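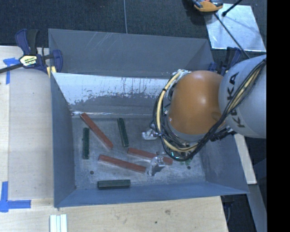 Shagufta Sandhu

Ticket: Workshop choices disappear after members save them
Opened: 2018-09-06
Status: Closed
Product: Rulinine Events, hosted

Hello support team,

I look after the registration for the autumn conference of the Fitstead Teachers' Association. The conference is for early career members and it has one keynote and two workshop sessions. Members log in with their association number, choose one workshop for each session and save the form.

Since yesterday I receive messages from members who say that their second choice is not kept. They save, they get the green confirmation, and when they open the form again the second session is blank. The confirmation email also shows only the first workshop. I have 140 registrations and 23 of them have this problem. I made the list by hand from the export, so I am quite sure of it.

What I have tried so far:
Logged in as a test member and chose both workshops. Saved correctly.
Asked one affected member to use another browser. Same result, second choice is blank.
Asked the same member to log out and wait one hour. No change.
Typed the choice myself from the organizer side. It saves, but if the member opens the form again and saves, it is lost.

The last point worries me the most. I can repair the records, but I cannot stop people from opening their form.

Thank you for your help,
Shagufta

Reply from Naveed Tanoli, support

Hi Shagufta, thanks for the clear list. Can you send me the member category of the affected people? It should be in column F of the export. Also, did you change a room or a capacity in the past week?

Reply from Shagufta Sandhu

Hello Naveed,

I checked column F. All of them are in the category "First year – probationary". My test member is "Regular", so maybe this is why I could not see the problem.

About the rooms: yes. The workshop on classroom contracts was moved from the Ackah Room to the Stevari Room, and I changed the capacity at the same time. I did not touch the other workshops. But the members who lose their choice did not all choose this workshop, therefore I am not certain that it is connected.

Reply from Naveed Tanoli, support

It is connected, in a roundabout way. When a room is edited, the whole session is saved again, and the list of categories allowed in that session is saved with it. Your probationary category was renamed in April and the session still had the old name. So after your edit the session no longer recognized those members, and it dropped their choice without an error. It should have shown a message and I have reported that part to the developers.

To fix it:
1. Go to Sessions, Session 2, Who can attend.
2. Remove the line with the old name "Probationary".
3. Add "First year – probationary" and save.
4. Open one affected record and save a choice as the member.

Please don't import the export file back in. It would overwrite anything saved since you downloaded it.

Reply from Shagufta Sandhu

I did the four steps. In step 2 there were two old lines, "Probationary" and "Probationary (term)", and I removed both. Then I saved a choice as one of the affected members, logged out, and opened the form again. The choice was still there.

I have written to the affected members and asked them to choose again before registration closes. Most of them have already done it. One person got "Session full" for the Stevari Room – is the capacity counting the lost choices?

Reply from Naveed Tanoli, support

Yes, the lost choices were still holding seats. I have run a recount on Session 2, so please ask that member to try again.

Reply from Shagufta Sandhu

She tried again and has her seat. You can close the ticket. Please let me know when the error message is added, I would like to put it in our notes for the spring conference.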